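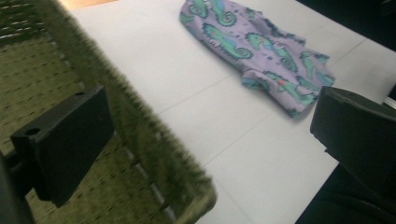 Printed cloth, lilac ground, on the white table beside the green basket. Folding and sorting bench, June.

WORKSHOP NOTEBOOK, TEXTILE CARE ROOM
Brasham Household Studies Workshop
Entry by Charalambos Triantafyllou. Read and initialed by Zeeshan Rind.
Month: June. Begun 9:15 a.m., closed 4:40 p.m.

Purpose of the entry

To record the sorting and folding of the small printed cloths, to set down the folding method now in use, and to note the points that remain open before the cloths go over to Wirnbridge. The entry continues the matter left unfinished in the May pages under the heading "Small pieces, soft goods."

Materials

The cloth shown is from the printed group. It is a soft, fleecy-looking piece in light lilac, with curled seahorse-like figures in teal and green. The figures have spiral tails and darker green outlines, with spots of blue and small accents of orange and red. Small blue dots and dark specks are scattered over the ground between them. It is entered in the stock book as item 202, description "lilac, seahorse." Colleagues have been writing "purple, fish" on the slips, and two slips were matched to the wrong line as a result. The wording in the stock book is to be used from now on.

No fiber content is entered for item 202. The piece came to us without a sewn label and the supplier's sheet says only "soft cloth, printed." Until the sheet is corrected, the fiber column is to be left blank. An earlier hand had penciled in "cotton flannel" and I have struck this out.

Baskets: the green woven basket is kept at the bench for pieces that have not yet been folded. Folded pieces go to the shelf and are not returned to the basket. This was the rule before the spring rearrangement and it is hereby restored.

Table: the white table, wiped down at 9:15 with a damp cloth and dried by hand. The thin gray lines across the top are useful for squaring an edge and I have used them for that purpose throughout. They were checked against the steel square and are true enough for folding. They should not be relied upon for cutting.

Method

The method below replaces the one on the wall card. The wall card was written for the flat tea towels and gives poor results with anything that has a nap.

The piece is taken from the basket and set down loose. It is not shaken out over the table, as this moves lint onto the finished work. One corner is found first, then the corner next to it along the same edge. The edge between them is laid along a line on the tabletop and pressed flat with the side of the hand. The rest of the cloth is then drawn toward the worker until the bunching is out of it.

The far edge is brought over to meet the near one, print side outward. The fold is smoothed from the middle to each side. A second fold is made across the first, and the piece is turned so that the closed fold faces the front of the shelf.

Where an edge curls, it is to be turned back on itself under the palm for a short time before the first fold. Item 202 curled along one edge and required this twice. Mr. Rind prefers to put the curl to the inside and let the weight of the folded cloth deal with it. Both ways were tried on the same piece. His is quicker. Mine gives a flatter front edge, although after an hour on the shelf the difference was slight. Either may be used, provided that the whole stack is done in the same manner.

The iron was not used. The care sheet for the printed group is silent on heat, and the Brellach guidance, which we follow for want of anything closer, advises against pressing napped goods with a dry plate.

Observations

10:05 a.m. Plain pieces finished first. No difficulty.

10:50 a.m. Printed pieces begun. The printed group takes longer to fold than the plain group. I attribute this to the habit of trying to center the figures on the front of the fold. The seahorses do not fall evenly enough for this to succeed, and a good deal of time was spent moving the first fold a finger's width one way and then the other. Centering is to be discontinued. The front edge must be straight and the print must face out; nothing more is asked of it.

11:30 a.m. Lint. Short lilac fibers were found on the dark plain pieces at the lower end of the shelf. They lifted off with the brush. The printed group has been moved to the shelf below so that the two do not touch.

1:20 p.m. The rim of the green basket sheds a little. Several short green bristles were picked off the cloths by hand. They do not stain, but they hold to the nap and are easily missed among the green of the print. A plain liner has been requested for the basket. Until it arrives, each piece is to be looked over on both sides before the first fold, with attention to the lilac areas where the bristles show most clearly.

2:15 p.m. Rub test, print. A white cotton square, damp, was drawn over a teal figure and then over one of the orange accents on item 202. No color was seen on the square after either. The square is pinned to the facing page. The test was made at one place for each color and should be repeated along a folded edge, where wear will come first.

3:00 p.m. Interruption. The delivery from Pirzada arrived without a packing list. The carton was opened, found to contain shelf paper and cotton tape, and set aside unrecorded. Mr. Rind will write for the list. The order reference is 577.

Correction to the stock book

Line 202 previously read "folded, on shelf." The piece was in the basket when work began. It had been taken down for the color comparison in May and was put back with the unfolded goods. The line has been corrected and initialed. Anyone who removes a piece from the shelf for comparison is asked to pencil the word "out" beside the line, and to rub it out when the piece has been returned folded.

Remarks by Z. Rind

I have read the above and agree with it in substance. Three remarks.

The instruction not to shake the piece out is correct for this room, but at Wirnbridge the cloths will be used by beginners, and they will shake them. I suggest that a place for shaking be set apart near the door, and that the card say so plainly.

On the matter of the curl, I should like my way to be put on the card. It is one step shorter, and a beginner will not judge well how long to hold the palm down.

The word "nap" should not appear on the card unless it is explained. "Fuzzy side" will be understood by everyone.

Z.R.

Reply, same page

The shaking place is agreed. The curl is agreed for the Wirnbridge card only; the bench here will keep both. On the last point, the printed pieces appear to me equally fuzzy on both faces, and the card would confuse the reader if it spoke of a side. I propose "soft, fuzzy cloths" in the heading and "print facing out" in the steps.

C.T.

Open points

Fiber content of item 202. A letter to the supplier is drafted and lies in the front pocket of this notebook.

Repeat of the rub test along a fold, with a fresh white square and the same dampness. The old square is not to be reused.

Liner for the green basket. Inside measurements are to be taken at the rim and again at the base before any cloth is cut. The tape from the Pirzada carton may serve for the ties once the list has come and the goods have been entered.

New wall card. Draft wording by C.T., lettering by Z.R. The old card is to stay up for the tea towels and should have the words "flat goods only" added at the top.

Shelf order at Wirnbridge. Their shelves are 2 inches shallower than ours, and a piece folded by the present method will stand over the front. A third fold may be needed. This should be tried on a plain piece before the printed group is touched.

State of the bench at close

Table wiped and clear. Basket empty and under the bench. Item 202 folded, second shelf, print outward. Brush cleaned and hung. Key returned to the office at 4:40 p.m.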